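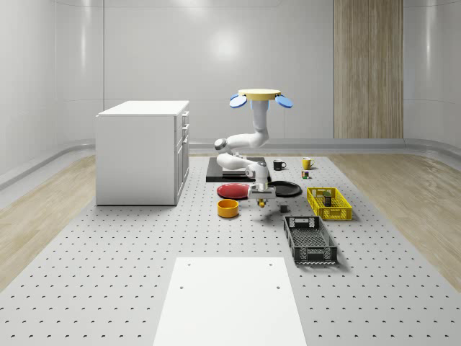

**FICTION / SHORT**

The acceptance criteria for the kitchen task ran to two pages, and Yara Abou Jaoude had written both of them. Every loose item on the platform had to end up in a crate. Plates could be stacked. Fruit went in last. A run closed when the arm had stayed motionless for 18 seconds, whatever was left lying out.

Vadier had submitted 1,890 simulated runs. Its cover letter asked Zarnach to certify the controller for "routine household clearing," a phrase that did not appear in the criteria. Yara underlined it and opened the run log.

The summary table was clean. In all but 52 runs, the item list and the crate contents matched at close. She sorted the failures by object. The mugs accounted for a few, the cube for a few more, and the banana for most of the rest. She pulled the grip traces for the banana and read them in sequence.

Contact was good. Both pads registered load inside the tolerance band, the peel model did not deform past its limit, and the fingers held position during the lift. The trouble came at release. The controller opened the fingers when the wrist crossed the rim of the crate, and in the failed runs it crossed the rim at the wrong height.

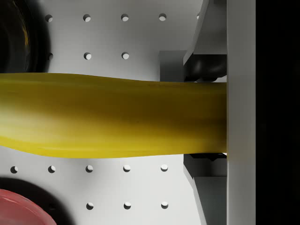 She filed a query with Vadier and had an answer within the hour. Fadi Atallah, who signed it, said the rim height had been taken from the black crate and applied to both. The correction was one line. He asked whether the runs could be accepted with a note.

Yara wrote back that they could not. The criteria allowed for a note only where the fault had no bearing on the outcome. Then she deleted the second sentence, restored it, and sent the message.

The corrected batch took the night. She stayed for part of it, with the wrist view open in one window and the log scrolling in another. The arm reached, closed, lifted and traversed at the same rate each time. At home there was a sink with three days of dishes in it, and she worked out, without meaning to, what it would take to specify them. Starting positions. Mass of each item, wet. A definition of clean.

She got as far as the pan, which had something burned onto it that she could not have named in a specification, and stopped.

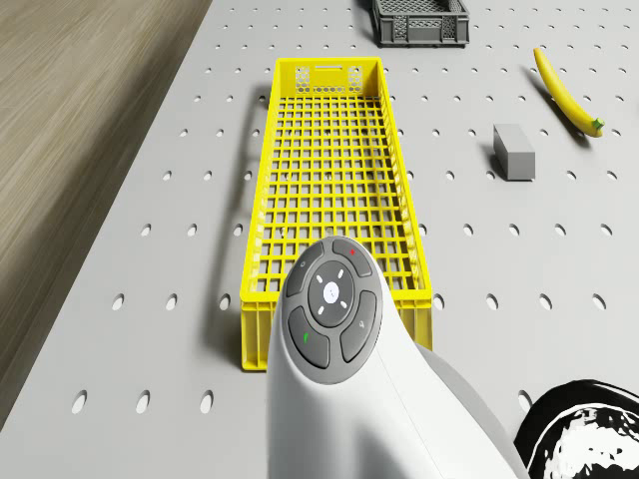 *Wrist view: yellow crate at center, gray block and banana to the right.*

By morning the batch had closed without a failure. She checked it twice against the item list and once by eye, and found nothing to report. The form had a box for remarks. In it she wrote that the controller met the criteria as written, that the criteria described one platform and its contents, and that she had no basis for a statement on households.

She attached the log, copied Vadier and sent the file up for signature.
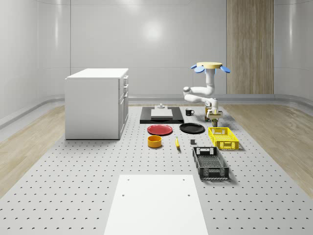

Hanne Lehtinen replied that the remark was accurate and would have to come out. Vadier was paying for a yes or a no, she wrote, and a machine that could clear one kitchen every time was further along than her sons. If Yara wanted a second kitchen tested, she should write criteria for one and cost it.

Yara removed the remark and saved a copy of it under her own name. She opened a blank document and typed a heading, Kitchen B, and beneath it the first item, which was the pan. For its initial condition she put "as found." She looked at that for a while, then went down the hall to ask whether the test group had a way to model burned rice — or failing that, glue.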